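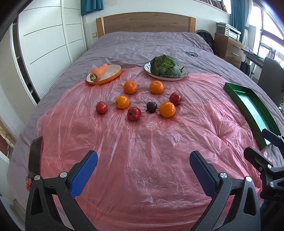 Fruit on a pink plastic sheet, lavender-gray duvet.

Skotska Coat Check Kit
For club nights, warehouse parties, and after hours events
Sold by Zallance Event Supply

Every promoter remembers the sound system. The guests remember the forty-minute wait for a coat that turned out to belong to a man named Gary. The Skotska is a folding coat check you can put up in a hallway, a loading dock, or the odd corner of the venue where the owner swears there used to be one.

It comes as two rolling racks, a counter that clips between them, a ticket dispenser, and a lockable tip box. The tip box was Aba Dramani's idea. She ran the door for our own parties for years, and her first version of this kit was a shower rail and a shoebox. We have kept the spirit of the shoebox.

What you get
2 rolling racks with locking casters
1 fold-down counter with shelf for bags
Numbered hangers, sold in sets of 45
Three-part tickets: one for the coat, one for the bag, one for the guest to lose
Clip-on lamp (takes a standard bulb, not included)
Cover sheet and carry straps

Setup
One person can have it standing in 16 minutes. Two people can have it standing in 30, mostly because of the discussion about which way the counter faces. It faces out. Lock the casters before you hang anything, and load both racks from the middle. A rack with all the leather jackets at one end will go for a walk.

The counter latch is stiff when new. Push down, then toward you. If you hear a click, that was the latch. If you hear a crack, please call Dayana Ticona at the parts desk, who has heard it described many ways and will send you a new hinge pin.

Which size?
The standard kit suits a small bar or a private room. For anything with a headliner, get the Skotska Double, which adds two more racks and a second counter so your staff can stop climbing over each other. Outdoor promoters usually add the Arnutis canopy. It keeps rain off the coats. It does nothing for the line, who will tell you about it.

February is our busy month for rentals, for reasons that will be clear to anyone who has tried to store a roomful of parkas. Book early or plan a beach theme.

Renting and returns
Rentals go out from the Sutcliffe warehouse and come back there too — please not to the office, which is up two flights of stairs. Count your hangers before you load the van. We charge for missing ones, and we no longer accept wire hangers from the dry cleaner as a substitute, however nicely they are arranged.

Unclaimed coats are yours to deal with. We have enough.

Spare parts
Hinge pins, casters, ticket rolls, and lamp clips are kept in stock. The old style counter (square corners, bruises at hip height) is no longer made, but the new one fits the old racks.

Page updated 2 Dec 2025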